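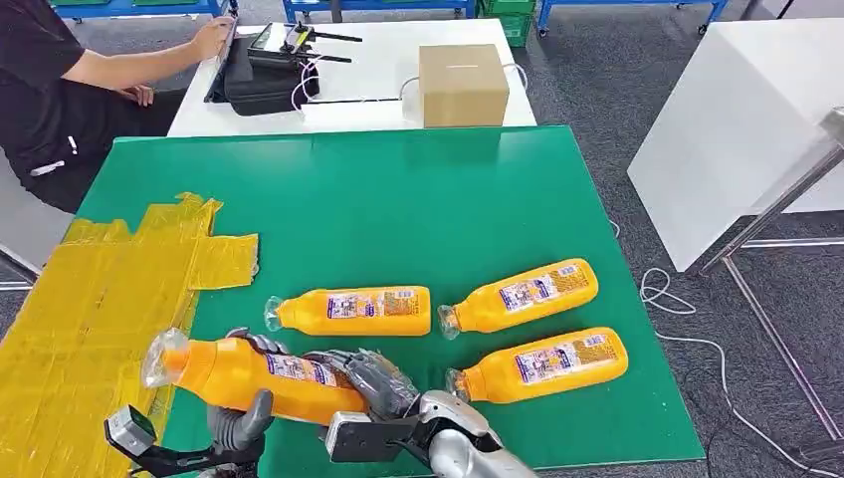
April
By the Sunville Household Desk

Getting a better phone and Wi-Fi signal at home

Start with the router. Take it out of the cabinet and get it off the floor. A shelf at chest height in a room near the middle of the house is the best place for most homes. Keep it away from the microwave, the fish tank and any large mirror. If the cable only reaches one corner, buy a longer cable before you buy a booster.

Walk through the house with your phone and run a speed test in each room, standing where you normally sit. Write the results on paper. Do it once in the afternoon and again after dinner, when the neighbors are online too. A room that is slow at both times has a coverage problem. If every room is slow only in the evening, call your provider.

Older houses with plaster on metal lath are hard on a signal. Ours in Drorkholm loses most of it through one kitchen wall, and leaving the door open helped more than the cheap repeater did.

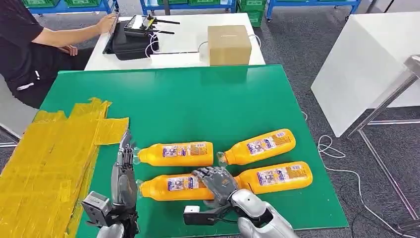 One reader from Butgate wrote that her calls kept dropping in the basement until she turned on Wi-Fi calling, and that the setting had been sitting in her phone the whole time. Look under the cellular or network menu. You may have to enter a street address for emergency calls, so fill that in correctly and change it if you move.

If you use an old phone as a hotspot for the garage or workshop, keep it plugged in and out of the sun. Ours has a 4000 mAh battery and runs down in an afternoon. Set a data limit on it too. We set a warning at 28 GB on a plan that slows down at 30, and that leaves enough for the last few days of the month.
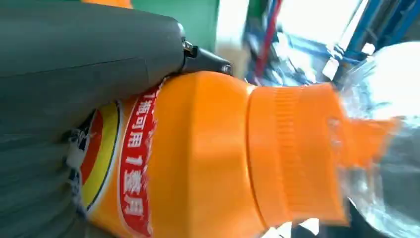 Orange plastic bottle, lying down.

Most routers put out two bands. Use the 5 GHz one for the TV and anything in the same room. Printers, doorbells and thermostats usually do better on the slower band, which gets through walls more easily. Some of them will only connect to that one, and you may need to give it a separate name while you set them up.

Restart the router when things get sluggish. Unplug it, wait roughly 2 minutes and plug it back in – don't press the small reset hole on the back, which wipes your settings.

Write the network name and password on a card and tape it inside a cupboard door.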